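So the robotics club has properly started again and I am already behind on everything, including this blog (sorry, and thank you to the two people who asked!). Our project for this term is packing. You get an open cardboard box, a pile of everyday bits and a pair of grippers, one for each hand, and you record yourself doing it over and over so the arm can learn from it later on.

I thought it would be dull. I am now completely hooked.
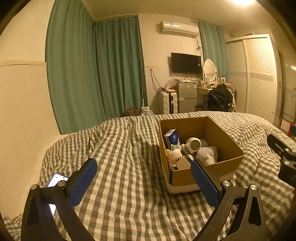
The target our group agreed on is 153 good runs each by the end of October, which sounded like nothing until I tried it. Soft things are the worst! Anything fluffy squashes in the fingers and then springs open the second you let go, and a tube will roll off wherever it fancies. My best trick so far is to go in much slower than feels natural and keep my elbows tucked in (I look ridiculous, but it does help).

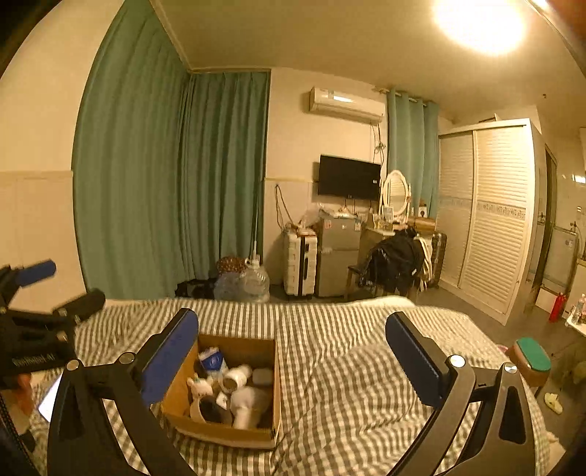 Between all of us we're up to 2924 recordings, though a fair few will get binned when we check them. The Atumbridge lot are doing the same task and they're miles ahead, very annoying. Next job for me is sorting out my file names, then I want another go at the left hand, as mine is still hopeless. If anyone reading has done this sort of thing before, tips in the comments please!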